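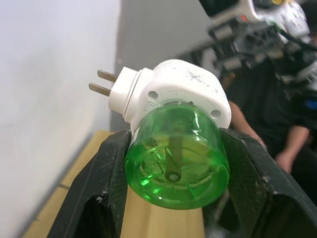 Progress report, May: small household goods, Drisdale store room

To: Rerico small grants desk
From: Ashraful Roy, Jurklow Home Supplies Project

Quick one this month, sorry. Full spreadsheet to follow once I've cleaned up the tabs.

Where we are

Sorting of the donated small goods is mostly done. 181 items logged so far, 14 still on the maybe shelf. Kitchen bits and bedding went out first as agreed, so what's left is the fiddly stuff: plug-ins, bottles, bathroom things, odds and ends with no box.

Plug-in vaporizers. Came in one mixed bag from the Negash pickup. The one with the green bottle is typical: two flat prongs, white housing, bottle screwed in underneath with the dark wick running down the middle. Housing is scuffed on top, few gray smudges, small dark mark near the center. Cosmetic wear we are fine with. What holds these up is the refill. No packaging means no leaflet, and we don't want to send out a liquid we can't name. So for now, bottle and unit get logged as two lines and kept upright on the same tray. Nothing goes in a home box until the refill is matched to a label or swapped for a new one.

Also checking prongs against the outlets in the Drisdale apartments before anything is promised to anyone. Should have done this in the fall, my fault.

Soft and padded items. Slower than planned. Anything with cotton on the outside picks up dust from the shelving so it now gets its own lidded tub. Several things here we are still not sure how to catalog. I've put "cotton covered, use unknown" in the log rather then guess, and the category can be changed later with out redoing the numbers.

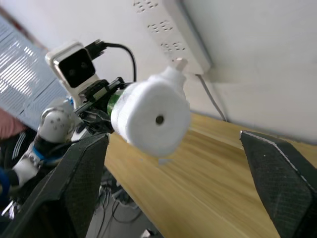

White cotton-wrapped item with green band, dark hole in the end. Category still open.

Spending

Grant received 3000, all of it now committed. Biggest line was shelving, then the tubs and labels. Labels ran over a bit because the first roll wouldn't stick to curved plastic (bottles mostly). Second roll holds. Receipts are in the folder you already have access to, shout if the link has died again.

Home boxes

8 packed and signed off. The rest are waiting on the small electrical check, see above. Lists for each box taped inside the lid, copy in the log.

Problems

Liquids. Need a decision on whether we take part-used refills at all. My view is no, but the intake sheet still says yes and people at Negash are going by the sheet.

Log has two spellings of vaporizer so search misses half of them. Fixing.

Store room light by the back shelf is out, reported twice.

Next month

Finish the maybe shelf. New intake sheet to Negash, with the liquids line rewritten. Settle the cotton items, keep or pass on. Pack the remaining boxes once outlets are confirmed.

Need from you: a yes or no on part-used refills, and whether unspent label money (if there is any after returns) can go to tubs.

Ashraful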